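We use cookies to make this site work properly. By carrying on you agree to our cookie policy. Accept | Find out more

How to fold a T-shirt so it stays folded
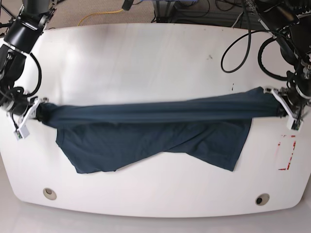
Dark T-shirt held at both ends and pulled taut along the top, with the body lying loose on the table.

I love folding T-shirts. There, I've said it! My sister Felicidad Tolentino taught me this way when we shared a flat with one chest of drawers between us, and I've used it ever since (my shirts come out of a suitcase looking better than they went in).

You need a smooth table, wiped clean, and a shirt that's properly dry. A bed will do, but the soft surface fights you a bit and the sleeves never lie quite straight.

1. Get hold of the shirt at both ends and pull it out sideways. Be firm but don't heave at it, or you'll stretch the neck. You'll often get a twisted band of cloth between your hands at this stage - let go of one end, shake the twist out and take hold again.

2. Lay it face down with the neck away from you. Smooth from the middle outwards with flat hands. This is the bit people skip, and it makes such a difference!

3. Fold one side in towards the middle, then turn the sleeve back on itself so it sits inside the edge. Do the same on the other side. You're after a long, even strip, 30 cm wide or a little less for a medium.

4. Bring the hem up to just below the neck, stopping 6 cm short. Smooth again.

5. Fold in half once more for a shelf. For a drawer, fold in thirds instead and stand the shirts on end like books, so you can see every one of them.

Thick cotton is the easiest to learn on. Slippery sports tops are trickier, and I fold those in thirds whether they're going in a drawer or on a shelf - they slide about otherwise. If a crease has set in across the chest, a quick go with a warm iron before step 3 sorts it out.

I did more than 40 in one evening in March with the radio on and enjoyed every minute. Jumpers next, once I've worked out what to do with hoods.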